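Operations | Purchasing & Planning | Q&A

Print this page | E-mail this article

"Budget for the table first": Dalal Kanaan on buying arms for battery sorting

Sunday, January 3, 2021

Dalal Kanaan has eleven minutes before her next call and tells me so twice. She plans equipment spending at Tralmont, which sorts used household batteries, and she's spent most of the past year working out what a robot sorting station costs once you stop reading the brochure. Short answer — more than the arm. Long answer below, as fast as she gave it.

First question, why batteries. "Small, round, they roll. And people hate sorting them," she says. "You want a job where a person's time is being wasted. That's the one we had."

The original request was for a single arm. It came back from finance with one line written on it: what else? Kanaan says it was the best note she got all year. She went away and made a list. Fingers for the gripper. Sensor. Mounts. Bins. Cable, a lot of cable. Somebody's hours to put it together.

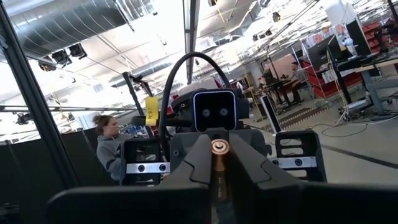 "The fingers were a separate line and I nearly missed it," she says. "The quote said gripper. I read gripper, I thought, fine, it grips. But what it grips and how well, that's the fingers, and you are going to want more than one set." She now asks every supplier to price fingers as a consumable, same as gloves. Two suppliers wouldn't. She dropped both.

Did she get it right the first time? No. The first plan, done in July, had spares at zero. Zero! She laughs about it now. The second plan has a spares line of $3054 for the year and she expects to defend it in every meeting.

Next, one arm or two. Kanaan went in wanting one and came out asking for a pair, mostly on the advice of Josphat Mwakalinga, the integrator at Kinyua who priced the job. I got him on the phone for a few minutes afterward. "People think two arms is double," he says. "The arms, yes. The table isn't double, the rails aren't double, the install isnt double. You've already paid for me to drive over."

His other point was reach. Before you sign anything, put tape on a bench and mark where the bins go. If the arm can't get to the far corner of the bin you bought the wrong arm, or the wrong bin. Bins are cheaper. 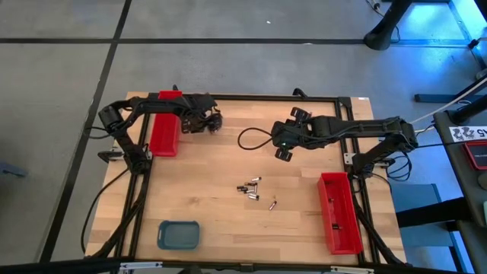
Two arms, one bench: loose batteries in the middle, red bins to either side.

Kanaan took that one to heart. She priced bins from Havora and from Vandier and went with whichever had the lower front edge, on the theory that a gripper needs room to come in. Cost per bin, $11. "I spent longer on the eleven dollar bins than on the controller," she says. "I would do that again."

What about the bench itself? She'd penciled in a steel one. Mwakalinga talked her down to wood, for now, on the grounds that the layout will change and you can drill wood on a Tuesday afternoon without asking anyone. The clamps and brackets came to $319. That was not in the first budget either. Nothing that holds something else up was in the first budget.

I asked about floor space, and here she slowed down a little. Her advice is to draw the station, then draw the cables, then draw the person who has to stand there when it stops. The third drawing always makes it bigger. She'd planned three stations on one wall and there's now a plan for two with a gap.

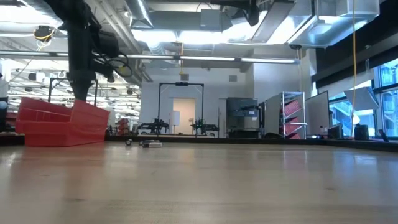

"Everybody budgets for the day it gets switched on," she says. "I want to know about month eight. Who clears a jam, who reorders fingers, who knows the password." She's put a training line in for that and made it its own row so it can't get quietly folded into install. Mwakalinga, for his part, would like customers to stop cutting the training line first. "Then they call me, and I'm more expensive then the training."

Lease or buy? Kanaan says she ran both and the lease looked good until she read the part about modifications. If you can't swap the fingers without a letter from the leasing company, she isn't interested. Buy, write it down over a few years, keep the boxes. She really does mean the boxes — returns without original packaging get a handling charge from both of her suppliers.

Payment terms, quickly, as she's putting her coat on. Hold back the last chunk until it has run your parts, in your bins, on your bench. Not the supplier's demo parts. Get the word "acceptance" defined in writing, and have someone from the floor in the room when you define it.

Would she sign off on a second station this year? "Ask me after the first spares order," she says, and goes to take her call.

Filed under: Capital equipment, Robots, Interviews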